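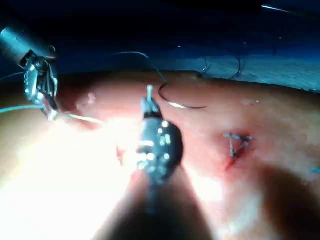
Pre-Purchase Inspection Checklist: Robotic Suturing Bench, Dry Lab
Site: Ernport Surgical Skills Centre, Room 9
Prepared by: Tipene Fairweather, equipment planning
Inspection date: 20th August
Status: Issued with comments. Four items open.

Scope

This checklist covers the ex-demonstration two-instrument suturing bench offered by Koven, together with the consumables, spares and room works needed to run it for tissue-pad practice. It does not cover clinical use. Nothing on this bench is to be taken into a theatre, and the purchase request should say so in its first line.

Ratings used: Pass; Pass with comment; Open (must be closed before the order is signed); Fail (do not buy as offered). Items marked N/A were not inspected.

Section 1. Documents supplied by the seller

1.1 Serial numbers on arms and controller match the quotation.
Pass.

1.2 Service history supplied for both arms.
Pass with comment. History is complete from March onward. Earlier entries are a single typed summary with no technician sign-off. Price the arms as if the earlier servicing had not been done.

1.3 Electrical test tags current.
Pass.

1.4 Operator manual and risk assessment template supplied.
Pass with comment. Manual is one software revision behind the controller. The menu names differ in the instrument exchange chapter. Koven to supply the current PDF.

1.5 Written statement that the bench is for training only, and labels fitted to match.
Open. The statement was supplied. The label on the controller is there, but neither arm carries one.

Section 2. Instruments

2.1 Needle driver: wrist moves through its full range in both directions without sticking.
Pass.

2.2 Needle driver: jaws close evenly and hold under light side load.
Pass with comment. Holds with the standard practice needle. Slight rotation of the needle when gripped at the very tip of the jaws. Acceptable for teaching, but trainees will blame themselves for it. Add to the induction notes.

2.3 Grasper: jaws, linkages and exposed cables inspected under magnification.
Pass. No fraying found. Repeat at every instrument change, as the wrist is the part that wears.

2.4 Grasper: holds fine suture without cutting it.
Pass.

2.5 Shafts straight, coating intact, no burrs.
Pass with comment. Needle driver has a rub mark on the shaft coating where it passes through the port. Cosmetic at present. Photograph it on delivery so the mark is not argued over at the end of warranty.

2.6 Use counter readable for each instrument and remaining uses recorded.
Open. The grasper reads correctly. The needle driver shows 12 uses remaining on the controller and a different figure on the seller's paperwork. The lower figure has been used in the budget below. Koven to explain in writing.

2.7 Spare instruments included in the price.
Fail as offered. None included. A single worn needle driver stops the whole bench. Quotation to be reissued with one spare of each type.

Section 3. Arms and controller

3.1 Emergency stop cuts motion on both arms from the console and from the bench side.
Pass. Tested from both positions with the arms moving and again with the arms holding.

3.2 Arms hold position after an emergency stop and do not sag onto the pad.
Pass with comment. The left arm settles by a small amount before the brake takes up. Well clear of the pad at the working height used. Hands stay out of the work area until the brake indicator is steady. Include this in the local procedure.

3.3 Instrument collision behaviour.
Pass. Arms slow and alarm when the shafts touch. Do not rely on this near the tips, where contact is light and the alarm does not always trip.

3.4 Restart requires a deliberate action by the operator.
Pass.

3.5 Cables strain-relieved and off the floor.
Open. The controller cable crosses the walkway in the proposed layout. Either turn the bench or fit a cable bridge. Facilities prefer turning the bench and I agree, as it also helps with item 5.2.

3.6 Controller boots from cold without error.
Pass.

Section 4. Practice pads, needles and suture

4.1 Pads seat firmly and do not lift when suture is drawn up.
Pass with comment. The Eduvberg pads fit the tray but need the clamp done up at both ends. One end is not enough. The pad creeps toward the operator when a knot is tightened, and the trainee then chases it with the second instrument.

4.2 Pad surface suitable for the lighting.
Pass with comment. The smooth synthetic pads are glossy and throw glare back at any viewpoint close to the tissue. A large part of the pad can wash out to near white while the other side keeps its colour. Pads are good enough to buy. The light is the thing to fix, see 5.1.

4.3 Incisions pre-cut to a consistent depth.
Pass. Sampled from one carton only.

4.4 Suture colour visible against pad and drape.
Pass with comment. Black thread reads clearly on pink pad material and is hard to follow once it passes over a dark blue background. Light blue-green suture is easier to pick up on the pad edge. Order both. Using a different colour for each pass also makes it simpler for an assessor to see which tail belongs to which knot.

4.5 Needle count in and out.
Pass. Count sheet supplied and workable. Count at the start, at every pad change and at the end. A missing needle stops the session and the arms stay where they are until it is found.

4.6 Offcuts and loose thread cleared between attempts.
Pass with comment. Loose strands collect beyond the far edge of the pad, where they are out of the operator's eye line and close enough to be dragged in by an instrument. Add a line to the session sheet: clear behind the pad, not only on it.

4.7 Sharps container within reach of the bench, and not behind the arms.
Pass, once the bench is turned.

Section 5. Lighting and viewing

5.1 Light level even across the working area.
Open. The lamp supplied is a single fixed head. It gives strong glare on one side of the pad and lets any overhead item cast a hard shadow on the other. A diffuser or a second low-output lamp is needed. Both options are in the budget; buy the diffuser first and try it before ordering the lamp.

5.2 No reflections from room windows on the display.
Pass with comment. Passes only with the bench turned as in 3.5.

5.3 Close viewpoint usable for assessment.
Pass with comment. A viewpoint near the instrument gives a good view of the tip, and the near part of the shaft blurs and takes up space in the lower part of the picture. Assessors should score knots from the main display and use the close view for needle angle and jaw position.

5.4 Background drape matte and non-reflective.
Pass.

Section 6. Room

6.1 Floor load and bench stability.
Pass. No visible rocking with both arms at full reach.

6.2 Power on a dedicated circuit.
Pass.

6.3 Clear space behind the operator.
Pass with comment. Adequate with the door closed. With the door open it meets the chair. Fit a stop.

6.4 Ventilation.
N/A. No energy devices are to be used on this bench. If that changes, this checklist is no longer valid and the room must be reassessed.

6.5 Storage for pads away from sunlight.
Pass. Lower cupboard, left side.

Section 7. Budget and planning comments

7.1 Purchase price. The headline figure is reasonable for the age of the arms. It is not comparable with the new-equipment quotation until spares are added, see 2.7.

7.2 Instruments. These are a running cost and should sit in the operating budget from the first year. In the previous submission they were placed under capital, and the bench would have had no money for replacements once the delivered set ran out.

7.3 Pads. Budget for 100 pads in the first year. Each pad takes several incisions, but trainees should not be working beside someone else's finished knots during assessment. Used pads with room left on them can go back out for free practice.

7.4 Suture and needles. Reusing needles for practice is acceptable until the point dulls. Do not budget on reuse for assessed sessions.

7.5 Service contract. Koven offers labour only, or labour and parts. Take labour and parts for the first term. The gap in the service history is enough reason. Review before renewal.

7.6 Training. Two staff to be trained by the seller on site, included in the price. Ask for the instrument exchange procedure to be covered on our own controller revision, see 1.4.

7.7 Delivery. Lead time quoted is 9 weeks from a signed order. Room works can be done inside that period if the bench position is agreed first.

7.8 Disposal. No take-back is offered. Carry a small allowance for removal at end of life, or it will be found in a corridor in some later budget year.

Section 8. Open items before signature

1.5 Training-only labels on both arms. Action: Koven.
2.6 Needle driver use counter discrepancy. Action: Koven, in writing.
3.5 Bench position and cable route. Action: Facilities.
5.1 Diffuser fitted and glare rechecked with a pad in the tray. Action: Fairweather.

Item 2.7 is a fail and is handled by reissue of the quotation. It is not to be closed by email promise.

Section 9. Recommendation

Proceed to order once the four open items are closed and the quotation is reissued with spares. If the spares are refused, go back to the new-equipment option and recost both over the same service term, with consumables included in each.

On delivery, repeat sections 2 and 3 in full before the acceptance form is signed. Record the use counter for every instrument on the back of the form.

Signed: T. Fairweather
Copy to: Facilities, Skills Centre office, purchasing file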